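Henddale Second Season Restored From Camera Film, Streaming in September

7 August 2020

The second season of the police drama Henddale will return in a new high-definition version in September, the rights holder Wellen said on Friday. All 18 episodes have been rebuilt from the original 16mm camera negative. It is the first time the season has been offered in any form since its last cable run, and the first time it has been shown at better than broadcast tape quality.

Episodes will be released on the Wellen streaming service in two batches. The first batch covers episode one through the midseason cliffhanger, "The Ferry Log." A disc set is planned, with no date given.

Henddale ran for 100 episodes and followed the detectives of a small harbor town through cases that often took several weeks to close. Tane Kereama played Sergeant Will Orrin in every one of them. The first season was restored earlier from a set of finished film prints. No such prints were made for the second season, when the production changed the way it was edited, and this is the main reason for the long gap between the two releases.
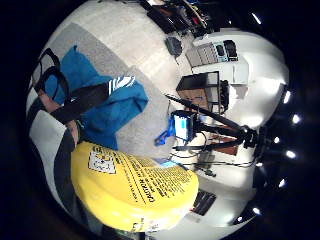 From Film to Tape and Back

Starting with season two, the series was shot on film, transferred to videotape, and cut entirely on tape. The practice was common in its day. It saved money and shortened the schedule, but it meant that the finished show existed only at standard definition. The titles, dissolves, freeze-frames and every optical effect were made on tape and had no film source at all.

To make a high-definition master, the restoration house Mulcahy had to go back to the camera rolls and repeat the edit. The tape masters were used as the guide. Each shot in the broadcast version was matched to its place on the negative by key number where the paperwork survived, and by eye where it did not.

Tadhg Mac an tSaoi, who supervised the work at Mulcahy, said the paperwork was complete for the first half of the season and patchy after that.

"The lab reports are good up to the hiatus," he said. "After the hiatus the crew moved to a different lab, and the second lab logged by shooting day and left out the scene numbers. So for those episodes we scanned everything at low resolution first, synced it to the old masters, and only then pulled the rolls we needed for the full scan."

The negative was scanned at 2K. Mac an tSaoi said a test was made at higher resolution and showed more grain structure but no more picture detail, given the film stock and the zoom lenses used on the show. The scans were then graded with the tape masters on a second monitor for reference.

Most of the night exteriors had been brightened heavily for broadcast. In the new version they have been brought down, though not all the way to the level found on the negative. Two of the original directors of photography's printed camera notes were used to set the range.

Missing Material

Not every shot was found. One roll from episode six had been damaged by moisture in storage, and the pier chase in episode eleven is missing the negative for its last setup. In both cases the footage has been upscaled from tape and had grain added to bring it closer to the surrounding shots. The change is noticeable on a large screen. Wellen said the affected episodes will carry a short text card before the main title.

Stock footage was another problem. The aerial view of the harbor seen in nearly every episode was licensed from a library that has since closed, and the negative could not be traced. Mulcahy found an unused take of the same flight among the first season trims. The light is slightly different and the ferry is farther from the dock. Viewers who know the show well will probably see it.

The opening titles have been recreated from scratch over clean film backgrounds. The lettering was redrawn from enlarged tape frames after the original typeface turned out to have been modified by hand, with a shortened crossbar on the H and a narrower double D. The timing of each credit follows the broadcast version to the frame.

Picture Shape

The new masters keep the original 4:3 picture. An earlier plan to crop the series for widescreen sets was dropped after tests on the premiere. The show's directors tended to frame heads high, and a crop took off either the hairline or the hands in most dialogue scenes. In the interrogation room scenes, where evidence was regularly pushed across the table at the bottom of the picture, the cropped version made parts of the plot hard to follow.

The season will be offered at its original running speed. Some overseas copies in circulation were made from a conversion that ran slightly fast and raised the pitch of the voices.
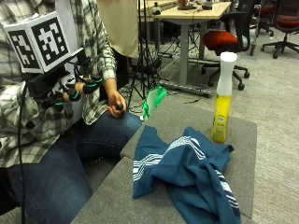 Sound was handled separately. The final mixes survive on magnetic film for most of the season and were transferred flat, with noise reduction applied only to the passages between lines. Three episodes have no magnetic element, and for these the sound comes from the broadcast tapes. The mono mix is the only one included. Mac an tSaoi said there had been a request for a surround version, but that dialogue, music and effects had been stored as separate tracks for only a handful of episodes and the result would have been uneven across the season.

The music is nearly complete. A jukebox song heard in the background of the diner scene in episode four could not be cleared and has been replaced by a library track of similar tempo. Since the dialogue in that scene was recorded without the song playing, no lines were lost. The score and the closing theme are unchanged.

The Feature-Length Episode

The season includes "Return to Motholm," the long episode in which Orrin goes back to the island where he grew up. It was first broadcast as a special and afterward cut into two parts to fit the standard 60-minute slot. The two versions do not match. The split version drops a scene with Orrin's father at the boat shed and adds a recap, along with an alternate take of the phone call that ends part one.

Both versions will be available. The special will appear in its place in the running order, and the split version will be listed under extras. The boat shed scene has not been shown since the first broadcast. Its negative was found spliced into the wrong roll, between two unrelated pickup shots for the season finale.

Kereama, who recorded a new commentary for the episode, said he had not seen the long version since it aired and had started to believe the scene was never used.

"I remembered filming it because the tide came in and we had to finish standing on crates," he said. "Then for years people would tell me they'd watched the whole thing and there was no boat shed. I thought perhaps I had it mixed up with a rehearsal."

He also recorded commentaries for the premiere and the finale. The commentaries were made remotely, with Kereama watching a low-resolution copy at home and the moderator on a separate line. Wellen said the tracks have been edited to remove gaps but that no remarks were cut.

Other Extras

The remaining extras are a reel of continuity slates, a gallery of call sheets, the original network promos in tape quality, and a short comparison feature on the negative scans. A blooper reel that has circulated among collectors is not included. The network-era previews shown at the end of each episode are placed in a separate file and do not play automatically.

Subtitles have been made new for this release. The old caption files were keyed to the syndicated cuts, which removed several minutes from each hour, and would have drifted out of sync after the first missing scene. The new files also correct the spelling of a number of place names against the shooting scripts.

Later Seasons

Wellen has not committed to restoring the rest of the series. The third season was produced by the same method as the second, and its negative has been moved to the same vault for inspection. The final season used a different film stock and was partly shot on video for its courtroom scenes. Those scenes have no film source and could only be upscaled.

Mac an tSaoi said the inspection of the third season would begin after the disc masters for the second are finished, and that its length would depend on the condition of the cans and on how much of the second lab's logging has to be redone. The restored first season remains available on the Wellen service in the meantime, with the existing commentary tracks and the original mono sound.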